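Natstead Table Guide, Section 7: Care of the Wood Top

Applies to pale wood tops with a matte finish.
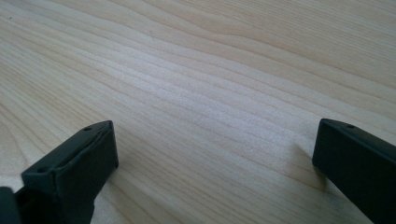

7.1 Routine cleaning

1. Clear the top.
2. Wipe with a soft, damp cloth, following the grain.
3. Dry at once with a second cloth.

NOTE: Grain and tone vary between tops. Small dark specks in the wood are not a defect.

CAUTION: Do not use scouring pads, bleach or wax polish. They leave shiny patches on a matte finish.

7.2 Oiling

1. Apply Kombo oil thinly with a lint-free cloth.
2. Wait 8 minutes, then wipe off the excess.
3. Leave overnight before use.

WARNING: Oily cloths can self-ignite. Lay them flat outdoors to dry before disposal.

Comments (2)

Does this cover the Jedham bench too?

Step 2 of the oiling was too short for me in a cold garage. I gave it longer.

Related items
Section 8: Removing Rings and Stains
Leveling the Feet
Wumedbridge Spare Parts List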